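Kulturia Evening Classes
Home Organizing for Beginners – Handout 3: Small Stuff
Updated 9 May 2022

Hi all! Last time we did the closet shelf, and I could tell some of you were ready to throw me out along with the old sweaters. This week is gentler. We're doing pens, tape, erasers, little dishes, all the bits that drift around a house and end up on the floor, under the couch or in that one kitchen drawer (you know the drawer).

Start with the pencil case. I mean it, the pencil case! It's the smallest container most of us own and it goes wrong in the same ways a garage does. Open it all the way before you touch anything inside. I like a soft fabric one with a zipper and a wide mouth, and I like to do the job on the floor where there's room to spread out. Pens go in the long way, tips all facing the same direction, and anything chunky like an eraser gets tucked up at one end so it doesn't stop the zipper.
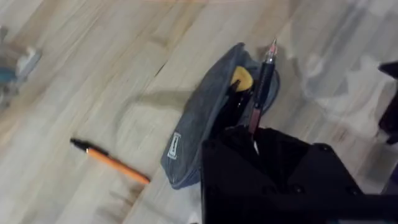
How many pens should one case hold?
I'd say 7 at the most, and 5 is nicer. If the zipper bulges you've gone too far, and you'll start leaving the case open, and then you're back to pens on the floor. Test each one on scrap paper first. A pen that skips goes in the trash today, not into a "maybe" pile.

When I cleared out my own desk for the Lenihan weekend workshop I did something silly and kept a tally. 147 pens and pencils. I live alone! Most were freebies, and a good half had dried up. I kept one case full, put a handful by the phone, and gave the working ones to the front desk at Fosport, where they vanish anyway.

Okay, next job, the tabletop. Pick one table and clear a good patch in the middle of it. Push the things you're not dealing with yet to the far side – tape, bins, whatever – and leave them there. The middle is for sorting and only sorting. Bring small things into it one or two at a time, with a bowl handy for whatever is loose. 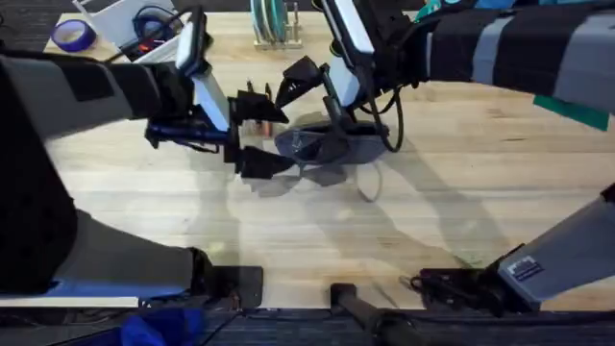 Then you decide where each thing lives, and I want you to say it out loud, even if you feel ridiculous. "Tape lives in the hall drawer." If you can't finish the sentence, the thing doesn't have a home yet and it goes in the bowl. The bowl is allowed to be full at the end of the session. It's not allowed to be full next week.

Bins are for stuff that belongs together. I use the plain Stemar ones, but a shoebox works just as well, so please don't go shopping before you've sorted (I say this every term and every term somebody turns up with a trunk full of baskets).

For next time:
Do one pencil case and one table.
Write down the three things that were hardest to find a home for.
Bring your bowl, with whatever is still in it.

We'll go through the bowls together, then start on paper and mail. The July session on garages still has room if you want to sign up.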